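Search the boards
Forums > House & Home > Moving and Downsizing > Packing one room at a time, or by category?
4 min read

**plumtreelane**
Okay, settle something for me. We're leaving the house in February for an apartment over in Fajardo Court, 717 square feet, and I've been packing one room at a time like my mother always did. My sister-in-law says that's all wrong and I should do it by category: all the linens in the house, then all the books, then all the paper. I tried her way for an evening and ended up with piles in every doorway and nowhere to sit. Who's right?

**gravyboat_88**
Room at a time, no question. When the boxes come off the truck you want them to go straight to a room. I used the Galon flat boxes and wrote the room on 2 sides with a fat marker. Done. My sister did categories and she was still hunting for her can opener in the second week.

**oddsocks**
I'm going to disagree with gravyboat, sorry! Room at a time is great if the new place has the same rooms. Plumtree is going down to an apartment. If you pack the guest room as "guest room" and there isn't a guest room, where does that box go? In the hall closet until you move again, that's where (ask me how I know).

I did categories and got rid of so much. I had towels in four different places and had no idea until they were all on the floor together.

**plumtreelane**
Hmm, that's a fair point about the guest room. It's the one I've been putting off, too. Everything in there is stuff that came from somewhere else.

**lastbustohemlock**
I do a mix and nobody has yelled at me yet. Here's my order, for what it's worth:

1. Closets you don't open much. Coats, suitcases, holiday things. It goes fast and it makes you feel good.

2. Bedrooms, working off the bed. Put the open box right up on the spread and fill it from there, odds and ends and all, and save your back. I keep any loose cloth close by for stuffing the gaps.
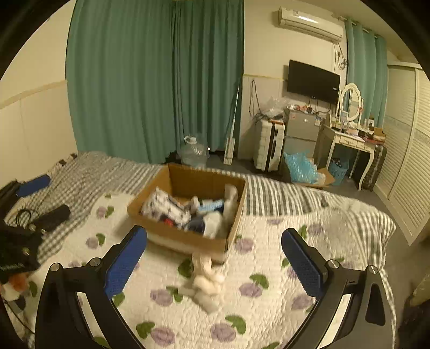 3. Books and paper. Small boxes only, please. I once filled a big one with cookbooks and the bottom let go on the stairs.

4. Kitchen last, and keep out one pan, a couple of plates and the coffee maker.

**gravyboat_88**
Agree on all of it except number 2. Boxes on the bed? Those things have been on a warehouse floor and in the back of a car. Not on my bedspread!

**lastbustohemlock**
Bedspreads wash, gravyboat. My knees don't grow back.

**oddsocks**
Lol. I put an old sheet down first, everybody's happy.

**tuesdaysoup**
Has anybody priced movers lately? Sumorell quoted me $595 for a two-bedroom, stairs extra. Plollar was cheaper but they wanted the whole thing paid up front and I didn't love that.

**gravyboat_88**
Don't pay the whole thing up front. A deposit, fine. Get the stairs in writing too, mine got argued over in the driveway.

**plumtreelane**
Thanks all. I'm going to do the rooms we'll still have as rooms, and do the guest room by category with oddsocks cheering me on. Sister-in-law can have half a win. Tuesdaysoup, did Sumorell charge by the flight or by the hour?

**tuesdaysoup**
By the flight. I'll dig out the quote tonight and post what it says about elevators.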